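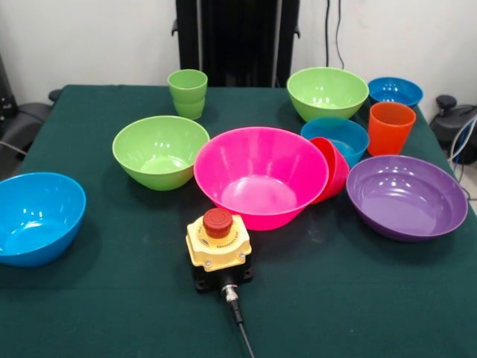
Chapter 8
Does the Size of the Dish Change How Much We Eat?

Most people who have read a magazine article on dieting have met the claim that a smaller bowl makes you eat less. It is repeated by trainers, school nutrition leaflets and the backs of cereal boxes. It sounds right, which should make a student of consumer behavior uneasy. A claim that everyone already agrees with tends to get weak testing.

The usual story goes like this. People judge a serving by how full the dish looks. Put the same scoop of rice in a wide bowl and it seems stingy, so they add more. Then, having served it, they finish it. Notice that there are two separate claims here, and that the second does most of the work. If people serve more but leave the extra, the bowl has changed the trash can and nothing else.

Color was added to the story later. Food that matches its dish is supposed to be harder to judge, so that pasta in red sauce on a red plate would lead to larger helpings. Some writers go further and say that red dishes warn us off eating altogether. These two ideas point in opposite directions for the same plate of spaghetti. A theory that can explain either result after the fact has not explained much.

The Gredley lunch study

Consider the study we will return to through this chapter. Geeta Dwivedi and Pankaj Upadhyay ran it in the staff cafeteria of a packaging firm in Gredley, over 17 lunch periods in May. Diners picked up either a large bowl or a small one, depending on the day, and helped themselves to stew. The researchers weighed what was served and, on some days only, what came back.

They recorded 2150 servings. That is a large number, and the local paper made a good deal of it. But the bowls were switched by the day, so the number of independent comparisons is much closer to 17 than to 2150. Everyone who ate on a cold, wet day ate from the same size bowl. So did everyone who ate on the day the stew ran out early.

Large-bowl days did show bigger servings. The leftovers were weighed on only 2 of those days, and the authors admit in their notes that second helpings were not tracked at all. A diner who took one small bowl and went back for another was counted as two light eaters.

None of this shows that the effect is false. It shows that the study could not have told us if it were. Keep that difference in mind as you read Section 8.1, where we look at what the word "serving" has been made to mean.

Before you go on

Write down how much you think bowl size matters, and what result would make you change your mind. Keep the page. You will need it for the exercise at the end of Section 8.3.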